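Pacing yourself on a long charity ride?

Print this page | E-mail to a friend 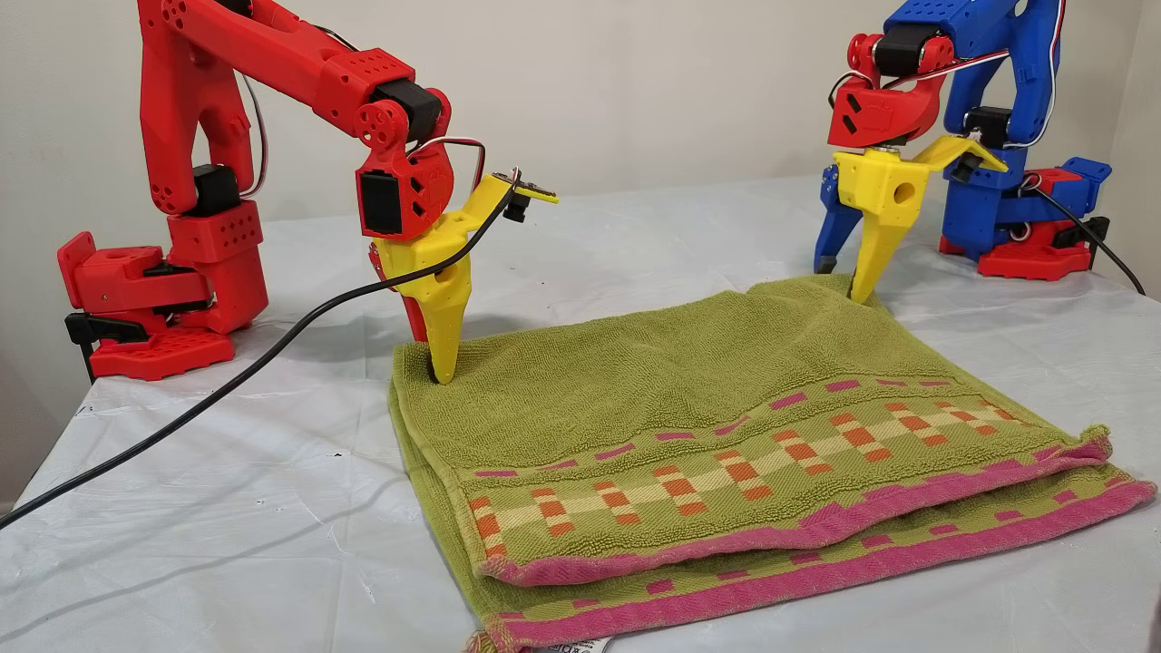 How do you stop yourself going off too fast on a group ride when everyone around you is flying?

Pick a rider who is a little slower than you and sit behind them until the first water stop.

Giuliana Grajales
I should give a bit more background than that! The first answer up there is what my sister told me and it sort of worked on a short one, but I've signed up for the Myklebust loop in August, and it's a lot longer than anything I've done. I ride to work and I do a couple of hours on a Saturday, and that's it. Last time out I hung on to the fast bunch as far as the bridge, felt like a champion, and then crawled home with legs like wet string. There's a long drag up to Dredar near the end and I really don't want to walk it. Do I need a heart rate strap, or can I do this by feel? Also, how much should I be eating?

pedalpusher_tom
You can do it by feel. I've ridden the Myklebust loop 9 times now and only wore a strap for one of them (it slid down to my belly button and I gave up). My test is talking. If I can get a whole sentence out to the person next to me, I'm fine, and if I'm down to grunts I ease off and let the bunch go. They'll be standing around at the Enside stop eating cake anyway – you'll catch half of them there.

For the drag, get into an easy gear before the cattle grid, way before you feel you need it. The first bend is the steepest part and people panic and change down under load and drop their chain. After that it evens out and you can just sit and spin. My total climbing came up as 1402 feet last year, and most of it is in that last third, so save something!

Eating: little bits, early. I start nibbling before I'm hungry, usually half a banana or a fig bar, and I keep going every half hour. Don't try anything new on the day. I tried a gel somebody handed me once and I'll spare you the rest.

rusty spokes
Just go with the slow group, they have a ride leader and they wait at the top of the hills. I was number 323 last year and had a great time at the back. Bring a rain jacket, it always rains at Werko.

E-mail this page | Print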